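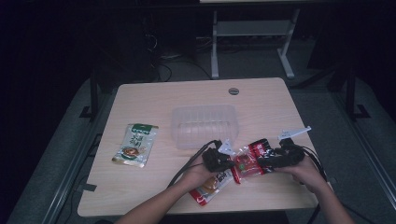 gripnewbie: Anyone bought the Yap handheld gripper pair from Lolurano? $838 for two. Worth it for snack packets?

ankica_zupan: Love mine! The crinkly sauce sachets are my favourite colour of trouble, ha.

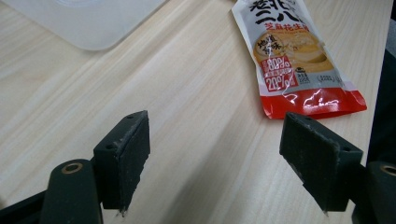
Pads scuff up pretty quick though, so I'd order spares.

tinbadger: Disagree, eh. Droterby's kit is $842 and the cables are nicer.

ankica_zupan: Four bucks more and no spare pads!

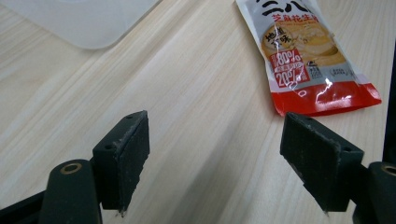

I'd still pick the Yap.

Recent threads
Rurura firmware 6
Grippers under $1,000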